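Varport -- README

Varport converts trained Curiretti networks into the Duan exchange format so they can be run somewhere else. It reads a saved model, rewrites the layers it knows, and complains about the rest. Please read the limitations before you plan a project around it.

Status

Working, with holes. The last release is dated 03/07/2018. The converter handles 16 layer types. Curiretti has more than that, and the ones we skip are mostly the ones people ask for. If a vendor page told you that any model moves to any framework in one step, treat it as advertising until you have compared outputs on your own inputs.

What it does

Plain convolution, pooling, dense and batch normalization layers convert well. Dropout is removed on export. Padding is where most bug reports come from: Curiretti pads on the right when the amount is odd, and Duan leaves the choice to the reader. We write the padding out explicitly, which makes the files uglier and the results easier to check.

Recurrent layers convert only at a fixed sequence length. You will get a warning, and you should believe it. Custom layers don't convert at all. There is a hook for registering your own rule, but we have seen three such rules in the wild and two of them had the transpose wrong. 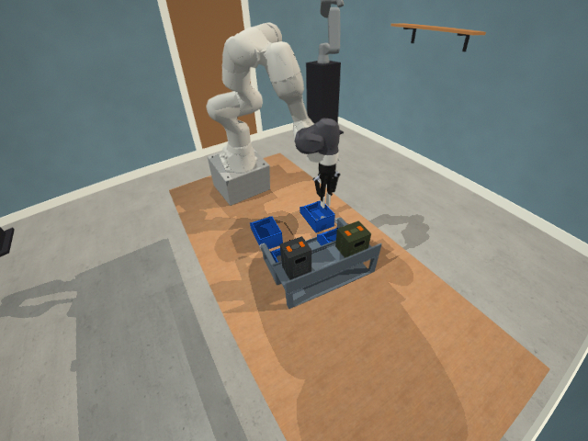
Simulated arm on its pedestal, gripper lowered into the blue bin.

Running it

 varport convert model.cur --out model.duan
 varport check model.cur model.duan --samples 14

The second command matters more than the first. It feeds the same random inputs to both files and prints the largest difference per output. Random inputs are a weak test -- a network can agree on noise and disagree on real data -- so pass your own folder with --inputs if you have one. A clean run on noise means the shapes line up and the weights were copied. It doesn't mean the model is right.

About the numbers

The old README claimed that converted models were "almost 5 times faster." That line is gone. It came from one network on one machine, with the original running in debug mode. We have no speed figure we would stand behind. Conversion changes the file, and whatever speed you get comes from the program that loads it.

The same goes for accuracy. We don't publish a table, and we'd be suspicious of one that showed no loss anywhere. Half-precision export in particular (--half) has caused trouble with large dense layers. It is off by default and will probably stay off.

Varar users

Varar reads Duan files but ignores the metadata block, including class names and input scaling. If your predictions look shuffled or washed out, check those two things before opening an issue. A --varar flag was proposed in March. It would fold the scaling into the first layer, and it isn't merged because it breaks models with more than one input.

Reporting problems

Send the layer list, the full output of varport check, and the version of Curiretti that saved the file. Reports that say only "wrong results" get closed. If you can't share the weights, random weights in the same shapes are usually enough.

Contact: open an issue in the tracker | Copyright Varport contributors | Back to top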